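Home | Articles | Authors | Archive | Contact

4. Comparison of the two grippers

4.1 Set-up

Both grippers were tried on the same two-arm cell, so that the arms, the table and the lighting did not differ between runs. The first gripper, the Vikura, has short stiff fingers and closes at a fixed speed. The second, the Sarkis, has longer fingers with a thin compliant pad and lets the closing force be set before each grasp. Both were driven by the Higuchi controller described in Section 3, with its default gains left as supplied.

The cell was covered with a patterned mat for all the trials reported here. An earlier set, recorded in July on the bare table, is not used in this section. The bare metal gave reflections which upset the depth readings near small objects, and the two sets cannot fairly be put side by side. The mat brought its own trouble, as strong blocks of colour with black borders make it harder to separate an object from what it lies on. We kept it because the segmentation method has to deal with such backgrounds in any case.

Objects were chosen to differ in size, stiffness and outline. A run began with the objects set down by hand in loosely random positions, after which the operator left the cell and started the program from the desk. No attempt was made to keep objects apart from the black lines or to place them on a single colour.

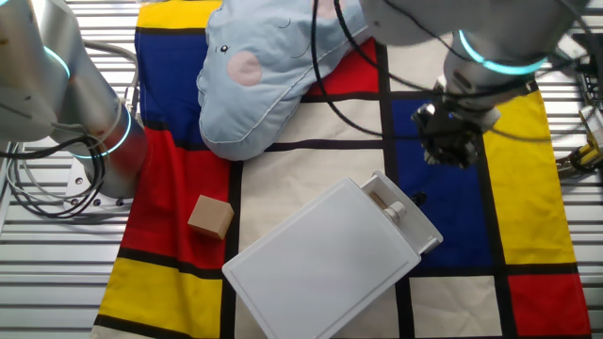 Figure 4. Workspace with three of the test objects on the patterned mat: plush elephant pillow, wooden cube and white plastic box. The black gripper on the right-hand arm points down over a blue block of the mat.

4.2 Procedure

We planned 3000 grasp attempts. Of these, 2239 were kept for the comparison. The rest were dropped because the controller log was incomplete or because an object had been moved by a cable before the fingers reached it. The second fault was more common with soft objects, which catch easily, and it affected both grippers.

An attempt was counted as a success if the object was lifted clear of the mat and held until the arm reached its waiting position. Partial lifts were counted as failures, even where the object was later set down in the right place. Jeanine Meijer checked the disputed cases from the recordings without being told which gripper was in use – though the finger shape often gave it away.

4.3 Observations

On the cube there was little to choose between the two. On the box, the Vikura did better when it approached across the narrow side, and the Sarkis tended to slide along the raised rim of the lid. The pillow gave the opposite result. The stiff fingers pinched a fold of cloth and often lost it during the lift, while the padded fingers took a wider hold at the lower force setting.

Timing is harder to judge. The Sarkis waits for the force reading to settle before it reports a grasp, and this delay is included in the times given in Table 2.

12 shares | 2 comments

Related items
Niltimis: a small set of household objects for grasp testing
Cable routing on two-arm cells
Depth errors over ribbed metal surfaces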